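HAND GRIPPERS: WHAT CHANGED, AND HOW TO LOOK AFTER THEM

Posted April 30, 2019

Quick one from the bench because three people have asked me the same thing in the hallway and I'd rather type it once. This covers the hand-held grippers, not the arm. Arm stuff is in the last newsletter, scroll back.

First, the pads. We are now on the bumpy pads for everything. The smooth ones are retired, please don't dig them out of the drawer because you liked them better. Smooth ones slid on anything with a coating and then you'd squeeze harder and bend the finger rim. Bumpy pads come from Jaiswal, same order code on both sides, but they do have a direction. Rows run across the finger, not along it. Two units came back last round with one pad turned sideways and the grip pulled to the left every time.

Changing a pad. Old one off with the plastic scraper, no blades. Wipe the inner face, let it dry all the way. New pad starts at the tip and gets pressed down toward the base. Hold for a slow count, then leave it alone for 12 hours. Yes, overnight. If you need a gripper sooner take the spare.

Second, finger alignment. The tips should meet when closed. Not overlap, not leave a slot. Hold it up to a window and look. If you see light at the tips, loosen the two small screws at the base (small driver, the one with tape on the handle), close the fingers by hand, tighten a little on each side, go back and forth. Don't crank one all the way down first. Bo-ram Bang wrote up the long version after fixing the worst of them and it's in the shared folder under Udetov, which is what the whole gripper setup is called on paper even though none of us say it.

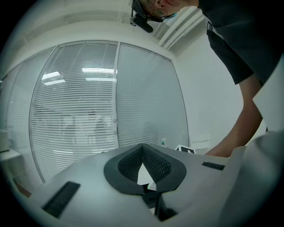
Third, the linkage. This is the part that gets skipped. Every 5 sessions, open and close the fingers slowly with your ear near the base. Clicking is grit. Gritty feel but no click is usually dried lube. Either way: brush it out, one drop of the Firen oil at each pivot, work it a few times, wipe what comes out. One drop. We had a unit with so much oil in it that it crept down onto the pads and then guess what, new pads.

No spray cans near the grippers at all. Spray goes on the lens and that's an afternoon gone.

Lens. Dry cloth from the sealed bag, light pressure, center to the outside. The wide lens picks up every smudge and the edges are worse then the middle. Check a test clip before you start, not after. Last August we threw away 163 clips over one thumbprint and I am still a bit sore about it.

Cable check. Run a finger along the whole length, plug to body. Any soft spot or kink, tag it and hang it on the bad hook. Don't tape it. Taped cables work right up untill somebody turns around too fast.

Calibration. After any pad change, screw adjustment, or drop (be honest about drops), run the open/close routine. Fully open, fully closed, hold, repeat until the tool says done. Write the closed number in the log. If it moved from last time by more than the line printed inside the log cover, pull the unit and tell me. Don't zero it out and carry on, that just hides a bent finger for a week.

Storage. Fingers slightly open, never clamped shut, never resting on the tips. Pads get a flat spot otherwise. Foam side up in the case.

Parts status, for those who like to know:
Pads, plenty.
Base screws, plenty, stop hoarding them.
Oltel cables, on order. The last batch had plugs that were a hair too loose so we sent them all back.
Finger sets, low. One left and one left hand only, so be gentle please.

The log is up to entry 452, and that's where the sheet runs out of rows. New sheet is started, same columns plus one for pad date. Fill in pad date even if you didn't change the pad, just copy it down from the line before. Initials too. Readable ones.

Still open: unit with the slow return. Cleaned it, oiled it, swapped the spring, still slow. I think the bracket is rubbing somewhere but haven't had time to take it apart properly. It has a red tag on it. If you've seen this before come find me, otherwise leave it on my shelf.

Also whoever has the small driver with the tape on it, bring it back.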